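# Handing the packing bench to an arm, one task at a time

At Droltlow we box toy instruments, and I love how this changed our shifts! Špela Gashi used to pack drums until her wrists ached. She now sets up the arm and decides what it does next.

1. Ask the packers which move they'd gladly give up. Start there.
2. Clear the bench and put out one drum and one tray.
3. Teach the pick slowly, 9 times, with a packer at the controls - they know how a drum likes to be held.
4. Check the fingers before each run and wipe off any residue.

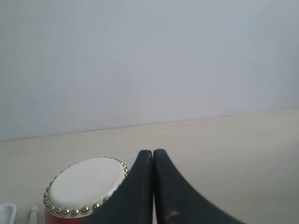 *Fingers nearly closed beside the red drum, gold studs facing up.*

5. Let the packer call the stop. Bujar Hoxha keeps a notebook of misses, and we go through it at shift change.
6. Rotate people every four hours so everyone learns the setup.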